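Flomutis: colocación de flores en jarrones

Léeme del conjunto de datos, revisión del 15 Jun 2018

Flomutis reúne demostraciones de una sola tarea: tomar un tallo artificial de la mesa e introducirlo en un jarrón de vidrio. Se grabó en un taller compartido, con otros puestos en marcha al fondo. 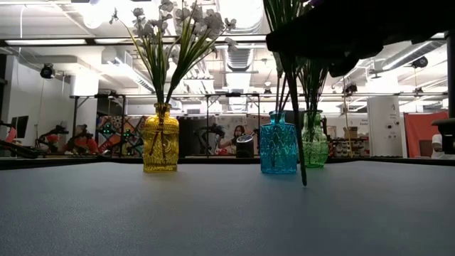 Rerus
Mantenimiento del conjunto y montaje del puesto

Contenido

27 episodios en 3 sesiones, todas de mayo. Cada episodio ocupa una carpeta con el vídeo de las cámaras fijas, las posiciones articulares y un fichero de notas. Frecuencia de registro: 20 Hz.

Objetos

Jarrones pequeños de vidrio en amarillo ámbar, turquesa y verde. Flores artificiales, entre ellas tulipanes rosas y ramos blancos y morados. El relieve del vidrio produce reflejos; no se han corregido.

Puesto Flasus

Dos brazos enfrentados sobre una superficie azul con borde de madera clara, en bastidor metálico negro. Cualquiera de los dos puede tomar un tallo – el reparto queda anotado en cada episodio.
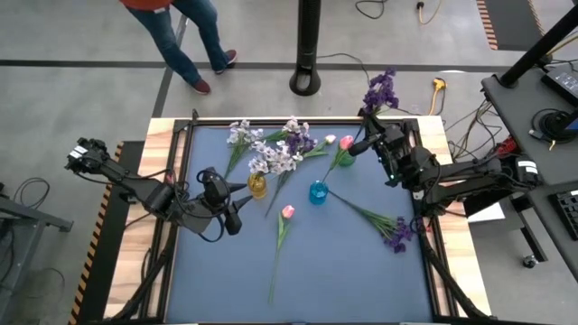 Puesto Flasus: tulipán en el jarrón verde, tallo morado en la pinza derecha.

Limitaciones conocidas

Las hojas ocultan a menudo la boca del jarrón. La calibración entre cámaras se hizo a mano y no se repitió entre sesiones. El fondo no está controlado: puede haber gente en el campo de visión.

Uso

Los episodios se leen con el script vasiliu, incluido en la raíz. Requiere Python 3. Los fallos de agarre se conservan con la etiqueta «fallo» y el script los omite por defecto.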